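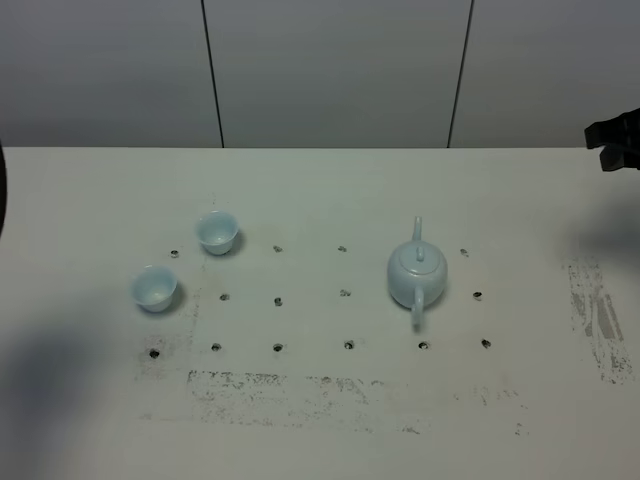 Varma is a task planning and motion control package for tabletop robot arms. It is developed at Wolo, a research software firm, and is mostly used for jobs in which an arm handles household objects such as cups, bowls and pots. The first public version came out in December and grew out of an older in-house tool called Zotico, which could only replay recorded motions.

The package has three parts. A perception module finds objects and estimates where each one sits on the work surface. A planner turns a goal, such as "fill both cups", into an ordered list of steps. A controller then carries out the steps, sending joint targets to the arm at 1000 Hz and stopping if the force at the wrist goes over a set limit.

Pouring is the task most often used to test the package. The planner has to pick a grasp on the teapot handle that leaves room for the wrist to turn, then choose a path that keeps the pot upright until the spout is near the rim of a cup. Pale objects on a white surface are a known weak point for the perception module, as depth readings tend to be poor on glazed ceramic. Later versions add an outline-matching step to deal with this - it is slower but loses track of objects less often.
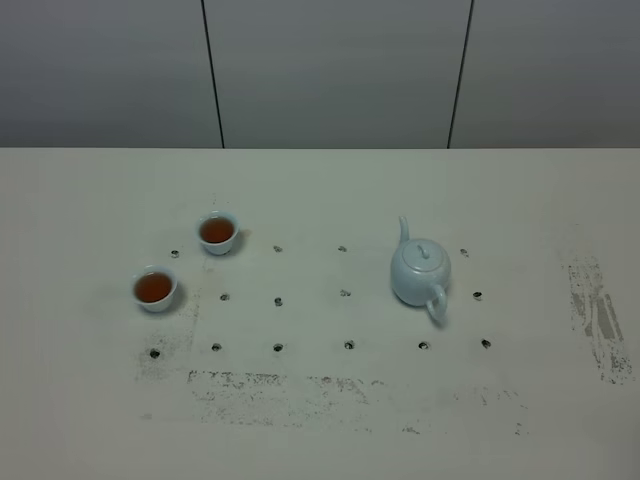

How does the software decide that a cup is full?

It compares the color inside the rim before and during the pour, and ends the pour when the liquid takes up a set share of the opening. A wrist force reading serves as a second check.

Task files are plain text and can be edited by hand. Each lists the objects, the goal and any limits, such as a top speed while holding liquid. Adolus, a separate viewer, reads the same files and plays back a plan step by step before it is run on the arm. The pouring test set has 561 recorded runs, grouped into 13 table layouts.

Varma does not learn from its own runs. Grasps and pour angles are stored in a table that the user fills in, and a new teapot shape needs a new entry. Support for two arms is present in the code but is switched off by default.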